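# Sala Pridley – verificação antes da sessão

Sessão de cinema de 26 de outubro de 2018. Preenchido por Fengying Xu, conferido por Jianguo Dai.
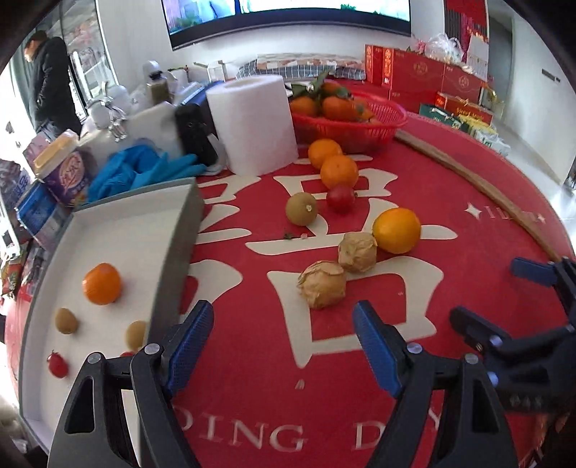

## Cabine de projeção

- [x] Projetor Boersma: filtro limpo, exaustão desobstruída. *A lâmpada está com 2,000 horas. Pedir outra antes de abril.*
- [x] Extintor de CO2 no suporte, lacre intacto.
- [ ] Porta corta-fogo fecha sozinha. *Não fecha. A mola prende nos últimos 3 cm. Até o conserto, fechar com a mão – sem calço.*
- [x] Cópia do filme testada do início ao fim, legendas sincronizadas.

## Plateia

- [x] 80 poltronas fixas, nenhuma solta do piso.
- [x] Luz de degrau acesa nos dois corredores.
- [ ] Poltronas da fila F. *Assento rasgado na F7, estrutura firme. Interditada com fita.*
- [x] Espaços para cadeira de rodas livres.

## Saídas e emergência

- [x] Barras antipânico abrem com um empurrão.
- [x] Iluminação de emergência Elico: teste de 40 minutos, sem falhas.
- [ ] Placa da saída lateral. *Acende, mas a cortina nova cobre metade. Subir o trilho ou mudar a placa – J. Dai decide com a Wunden, que instalou a cortina.*

## Tela e som

- [x] Cabos de fixação da tela sem desgaste visível.
- [x] Caixas laterais presas. *Zumbido leve na esquerda, não é questão de segurança.*

Liberada com as três pendências acima. A porta da cabine tem prioridade.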